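Zweiarmiger Roboter bleibt mit erhobenen Händen stehen, Fehler 2158, ohne erkennbaren Anlass

Frage von Zubaida Pirzada
Bereich: Robotik und Handhabung
2 Antworten

Hallo zusammen und erst einmal einen lieben Gruß in die Runde, ich lese hier schon lange still mit und habe mir manchen Abend gerettet, jetzt muss ich doch selbst einmal fragen.

Wir haben bei Lernevard seit August einen zweiarmigen Roboter mit mehrfingrigen Händen im Probebetrieb. Er soll Teile zwischen gelben Regalen und einer Kunststoffkiste umsetzen, ganz brave Arbeit eigentlich, nichts Schweres, nichts Schnelles. Die Ablaufsteuerung heißt Budura und stammt noch von meinem Vorgänger, der sie leider sehr sparsam kommentiert hat (ich habe ihn trotzdem gern gehabt!).

Der Fehler sieht so aus: Der rechte Arm fährt aus der Bereitschaft los, kommt ein Stück weit, und dann hält alles an. Im Protokoll steht 2158, »Moment außerhalb Erwartung, Achse 2 rechts«. Die Hände bleiben oben, die Finger behalten ihre Stellung, die Bremsen fallen ein. Links passiert das nie. Mal läuft der Ablauf den halben Vormittag durch, mal steht er schon beim ersten Versuch, und das macht mich allmählich mürbe.

Die Teile, um die es geht, sind die beiden schwarzen auf dem Karton über der Kiste, das Regal mit den Scheiben und Blöcken bleibt bei diesem Ablauf unberührt.
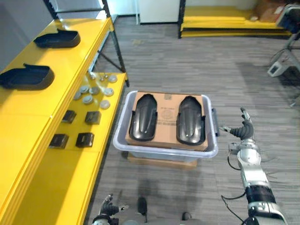
Was ich schon versucht habe

Zuerst habe ich die Grenze für das erwartete Moment etwas angehoben. Danach war einen Tag Ruhe, und dann kam der Halt doch wieder, nur später in der Bewegung. Ich habe sie zurückgestellt, mir war dabei ohnehin nicht wohl. Dann habe ich die Stecker am rechten Arm gezogen und neu gesetzt, die Nullage aller Achsen geprüft und die Nutzlast der Hand neu eingetragen. Alles stimmte mit dem überein, was schon drinstand. Die Temperaturen der Antriebe sind unauffällig.

Kollege Shahzad Dogar meint, es sei ein Softwarefehler, und hätte am liebsten Budura komplett neu aufgesetzt. Das möchte ich vermeiden, denn dann sind wir erst einmal wochenlang mit Einlernen beschäftigt. Kennt jemand von euch so ein Bild, dass die Überwachung nur auf einer Seite anschlägt und immer bei derselben Achse? Und gibt es etwas, wo ihr vor dem Neuaufsetzen noch nachschauen würdet? Ich freue mich über jeden Hinweis, auch wenn er mir peinlich sein sollte.

Antwort von Elikem Amissah
2 Personen fanden das hilfreich

Grenze höher drehen und gut. Machen wir bei uns in Dobre auch so, die Werkswerte sind immer zu eng.

Antwort von Polyxeni Tzavaras
Als Lösung markiert

Liebe Zubaida, willkommen, und gar nichts ist hier peinlich. Bitte lass die Grenze da, wo sie jetzt steht, Elikem meint es sicher gut, aber diese Überwachung ist das, was den Arm anhält, wenn er gegen einen Menschen drückt. Dass der Halt nach dem Anheben nur später kam, ist schon ein sehr schöner Hinweis: Da baut sich während der Bewegung eine Kraft auf, die das Modell nicht kennt. Ein Softwarefehler würde sich vermutlich anders benehmen.

Ich würde als Erstes den Stoff verdächtigen. Trägt euer Roboter einen Überzug? Ich habe in Drevilberg einmal einen ganzen Nachmittag an einem Arm gesucht, der immer bei derselben Achse stehen blieb, habe Kabel durchgemessen und mit dem Hersteller telefoniert, und am Ende hatte sich eine Falte vom Ärmel zwischen zwei Gehäuseteile gezogen. In der Ruhestellung merkte man überhaupt nichts davon. Erst wenn der Arm weit genug ausholte, spannte sich der Stoff, und je nachdem, wie er gerade gefallen war, früher oder später. Das würde auch zu deinem »mal geht es, mal nicht« passen.

So würde ich vorgehen:

Antriebe aus, Not-Halt gedrückt, und zwar bevor jemand mit den Fingern in die Nähe der Gelenke kommt. Ich schreibe es dazu, auch wenn du es weißt, man wird bei der Sucherei ungeduldig. Prüf vorher in eurer Anleitung, ob der Arm ohne Strom gehalten wird, und stütz ihn sonst ab.

Dann den Stoff von der Schulter abwärts mit der flachen Hand verfolgen. Wo er sich straff anfühlt oder in einen Spalt läuft, hast du wahrscheinlich deine Stelle.

Überzug ganz abnehmen, Ablauf mit verringerter Geschwindigkeit fahren, alle Leute draußen. Schreib das Moment der Achse 2 mit und leg die Kurve neben eine vom linken Arm. Ist der Unterschied weg, war es der Stoff. Ist er noch da, schau dir die Kabel am Handgelenk an, die können auf dieselbe Art ziehen.

Schwarzer Strick ist übrigens besonders gemein, darin verschwindet jede Falte. So nah am Arm muss man schon schauen, und auch dann sieht man noch nicht, was darunter los ist:
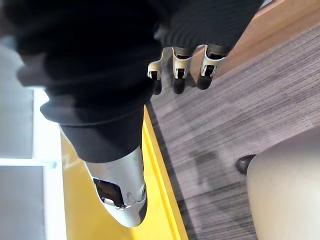
Zubaida Pirzada: Liebe Polyxeni, ich könnte dich umarmen! Der Überzug stand bei mir auf keiner einzigen Liste. Ich habe alles stromlos gemacht und getastet, und rechts saß tatsächlich ein Zipfel im Spalt unterhalb der Schulter, richtig fest, mit einer glänzend geriebenen Stelle. Ohne Überzug liegen die Kurven links und rechts fast aufeinander. Wir haben danach 400 Durchläufe gemacht, bei verringerter Geschwindigkeit und mit abgesperrtem Bereich, und 2158 kam kein einziges Mal. Budura darf also bleiben, Shahzad hat es mit Fassung getragen.

Nighat Naqvi: Darf ich mich anhängen? Lasst ihr den Überzug jetzt ganz weg? Bei uns war er gegen Staub gedacht, und die Gelenke liegen sonst ziemlich offen.

Zubaida Pirzada: Vorläufig ja, bis wir einen haben, der an der Schulter anliegt und sich am Unterarm festmachen lässt. Mit dem alten wird nicht mehr gefahren. Außerdem steht jetzt in unserer Anlaufprüfung, dass vor jeder Schicht beide Arme von oben bis unten angesehen werden und der Ablauf nur aus der Bereitschaft mit erhobenen Händen freigegeben wird. Nach 8 Stunden schauen wir noch einmal nach den Kabeln. Falls jemand die Stellung vergleichen möchte, die ich in der Frage meinte:
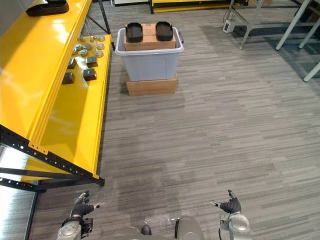 Bereitschaftsstellung, beide Hände oben, Kiste gegenüber

Polyxeni Tzavaras: Das freut mich sehr. Heb den alten Überzug bitte auf, die geriebene Stelle hilft euch beim Zuschnitt vom neuen, und wenn ihr einen Hersteller findet, der so etwas in kleinen Mengen näht, schreib ihn doch hier dazu.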